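Londilham Shared Workshop, Teleoperation Group
Minutes of the April meeting 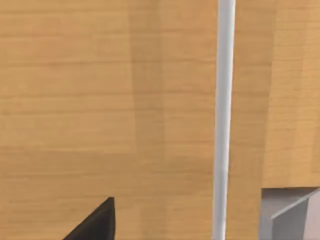
Present: Jaxon Beaulieu (chair), Lise Landry, Omolara Garba, Henrique Pinheiro, Vernon Bergeron (minutes). The meeting opened at 6:40 p.m., the delay being due to the chair's search for the other chairs. Minutes of the March meeting were approved with one correction: Henrique did not "break" the left controller, he "found it that way." The secretary regrets the wording. The first business was the rod task in the simulator, which has now eaten most of the spring. Lise put the wrist view up on the wall and asked people to say where they would steer from there. With the pale rod standing between the two fingers and nearer the gray one than the black one, Jaxon said he would slide the hand over and close. Omolara said she would back off first and look again. Henrique said he would close and hope. Lise wrote all of these down and said this was exactly what was wrong with our demonstrations.

1. The rod task, continued

Lise reported on the first batch. The goal was 200 demonstrations by remote control. We have them, in the sense that there are 200 files. She has watched every one, at normal speed, on her own time, and wished the minutes to reflect this. They do.

Of the 200, 19 have to go. Most of these end with the operator letting go of the controller without pressing stop, so the hand hangs there while somebody talks about lunch. The simulator does not record sound but Lise says you can tell.

The larger trouble is style. Jaxon comes in fast and straight and corrects at the end. Omolara creeps. Henrique approaches from whichever side he happens to be on. Each way gets to the rod, but a policy trained on the lot of them learns to start like Jaxon, change its mind like Henrique and then stop for a while to think it over. Vernon asked whether that was bad. Lise played the clip. It was bad.

Discussion followed on whether to pick one operator and throw out the rest. Omolara was against it. Her view is that a robot which has only ever seen one person do the job will fall apart the first time it finds itself somewhere that person would never have been. She would like some demonstrations that start from a poor position on purpose, so there is something in the pile about getting out of trouble. Jaxon said his already did that. Lise said his did it by accident and that the accident came at the end.

Henrique raised the question of centering. Closing on a rod that sits nearer one finger means one finger touches first and shoves. Half the group has been lining up before closing and the other half has been letting the shove do the work. On the simulated rod the shove is mostly forgiven. Omolara does not believe the real one will be so good-natured.

Agreed: line up first, then close. Agreed also that "lined up" means the gap looks even in the wrist view, and that nobody is to bring a ruler to the screen again.

Action: Lise to write one page on how to do the approach. One page was stressed.

2. Depth, and the lack of it

Omolara said the wrist view is fine for left and right and close to useless for near and far. The wood behind the rod gives very little help, being grain all the way across, and she has more than once closed the fingers with great confidence on nothing. Others admitted to the same, some sooner than others.

Options discussed:

Adding a second view from the side. Jaxon in favor. Lise pointed out that if the operator steers by a view the policy never gets, we are teaching it to copy decisions it has no way of making. So either both get the side view or neither does.

Putting a grid on the background. Henrique offered to do this in ten minutes. Lise asked him not to, as the policy would learn the grid.

Moving the hand a little from side to side on the way in and watching how the rod shifts against the wood. Omolara has been doing this already, and it accounts for the creeping. The group apologized to Omolara for several remarks made in March.

After some back and forth it was agreed to add the side view for both operator and policy, and to record 10 trial runs each before deciding anything bigger. Vernon asked if the old files could be replayed with the new view added. Lise said yes, the motions are all stored and she can render them again from any angle. Vernon was congratulated on a useful question. He notes it here for the record, being the one with the pen.

Action: Lise to add the side view. Henrique to leave the background alone.

3. Controllers

We own two Girkex hand controllers. The right one works. The left one drifts downward when held still, so that an operator who pauses to think finds the hand sinking gently out of the conversation. Henrique repeated that he found it that way.

Jaxon has been holding it at a slight upward tilt to make up for this and considers the problem solved. Lise considers it recorded, in 41 files she did not previously know to look at.

Quotes were discussed. Repair is slow and a new one costs more than the group has. Omolara suggested using the right controller only and taking turns, which would mean fewer runs per evening but runs that can be kept. Jaxon observed that he is left-handed. It was put to him that the robot is not either-handed and he was asked to try.

Agreed: right controller only until further notice. The left one to go in the drawer with a label on it. The label to say "drifts" and nothing else.

4. Teaching by hand

Omolara reported on the real arm, the old Uniyal on the bench in the back. She spent two evenings in gravity mode, holding the arm by the wrist and walking it through the same reach. It is a good deal quicker than remote control, and a newcomer can get a decent motion out of it in the first hour. It is also tiring, and the arm resists at the elbow for the first part of every move, like a dog that has seen the bath.

Her main complaint is that her own hand and forearm are in the camera's view the entire time. Anything trained on those pictures will be waiting for a forearm to turn up before it starts. Her way around it is to record the motion by hand, step back, play it again with nobody touching the arm, and keep only the second recording. This doubles the time, but the pictures are clean.

Henrique asked if the replay always lands in the same place. Omolara said near enough for a mug and not near enough for a rod.

Jaxon wondered why we need both methods. A fairly long discussion, boiled down here: by hand, you feel it when the fingers bump something, and you ease off without thinking. By remote, you feel nothing and find out by looking. Lise thinks the remote runs are therefore the more honest ones, as the policy will feel nothing too. Omolara thinks people simply move better when they can feel. There was no agreement, and the heating went off at 8, which helped move things along.

Action: Omolara to record 10 by-hand runs with replay on the bench arm, so there is something to compare.

5. Visit from Grelton

The people from the Grelton makerspace would like to come and try the remote setup. Jaxon is for it. Lise is for it provided their runs go into a separate folder. Omolara is for it provided it is not the same evening as her bench work. Henrique asked if they would be bringing food, as they did last time, and was for it on those grounds.

It was agreed to give each visitor 3 practice runs before anything counts. Henrique asked why members had never been given practice runs. Lise said they had, and that she had been calling them the first batch.

Action: Jaxon to write to Grelton with two possible evenings.

6. File names

Lise asked, for the fourth meeting running, that files be named with initials, task and run number. She read out some of the present names. These included "good one," "good one 2," "good one actually bad" and "test final henrique." Henrique said at least his was signed.

Agreed by everyone, as it was in March.

7. Any other business

Vernon asked whether he could try the rod task, having taken the minutes for it since January without touching a controller. He was given the right-hand one and a seat. On his first run he lined up, closed and missed, being well short of the rod. On the second he did the side-to-side business as described under item 2 and got it. Lise saved both, under the correct file names, and asked the others to take note.

Jaxon wanted to discuss stickers for the group. Held over.

The extension cord by the bench is still taped to the floor with the wrong tape. Henrique to replace.

The meeting closed at 8:25 p.m. Next meeting same room, same time, with coats. Lise will bring the page on approaches, which she has warned is already at a page and a half.

Minutes taken by Vernon Bergeron. Corrections to him, in writing, spelled properly.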